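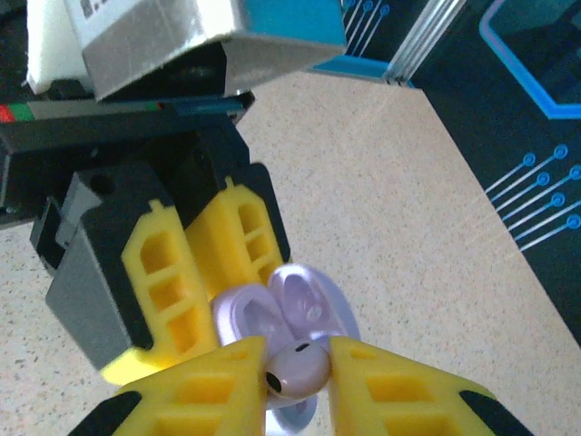
Tour Leader, Small Group Heritage Tours (Ludport and the coast)
Skarell Walking Holidays
Seasonal, April to October, with a possible extension

We have read a lot of adverts for tour leaders and most of them promise the same thing: sunsets, lifelong friends and the world as your office. We doubt it. Your office will be a minibus with 14 seats and a heater that works on one side, and for much of the season it will be parked outside the Povetti guest house in the rain.

If you are still reading, we need one more leader for our six-day tour of Ludport, the Egan valley and the old harbour villages. The route takes in two abbeys, a salt works, a ruined customs house and more steps than the brochure admits.

What the job is

You meet the group at Ludport station at 2 pm on the first day and stay with them until they leave. You walk at the back as often as the front. You book the lunches, chase the ferry, carry the first aid kit and explain the abbey to people who have already looked it up on their phones. Some of them will know more than you. Let them talk for a bit, then move everyone on.

You will also drive. The full round trip is almost 300 miles, much of it on single-track road, and you'll need to be happy reversing.

What the job isn't

It isn't a paid holiday. Past applicants have told us they "love travel", and we're sure they do, but you will see the same customs house every week until October. We would sooner hear that you like old buildings, or maps, or getting 12 adults fed on time.

It isn't a stage either. We are wary of leaders who arrive with a ghost story for every doorway. There is no good evidence that a smugglers' tunnel runs under the Povetti, whatever the tea towels say, and we don't want it told to guests as fact. If you don't know when something was built, say so and find out by dinner.

Who we're looking for

A full driving licence held for at least two years. A current first aid certificate, or a willingness to take the course in March (we pay). Reasonable fitness: the longest day is nine miles, with a steep climb out of Egan after lunch. A second language is useful but we won't pretend it is essential, and "conversational" on a CV has let us down before – we may ring you up and try it.

A tourism degree is fine. So is ten years behind a bar.

Pay and conditions

£1,917 a month before tax, paid on the last working day. Your room and meals are covered while you are on tour. You get at least 40 hours clear between groups and we don't ring you during them. Tips are yours, but we don't count them as wages and you shouldn't plan your rent around them.

There are no "exciting opportunities for growth". There are 6 of us in the office and all of us seem to be staying.

How to apply

Send a CV and one page on a place you know well, including something commonly said about it that you don't believe. Please don't send a video. Applications close at the end of January and we reply to everyone, though it can take us three weeks. Interviews are held in Ludport and include a short drive and a walk, so bring proper shoes. We refund standard train fares on receipt of the tickets.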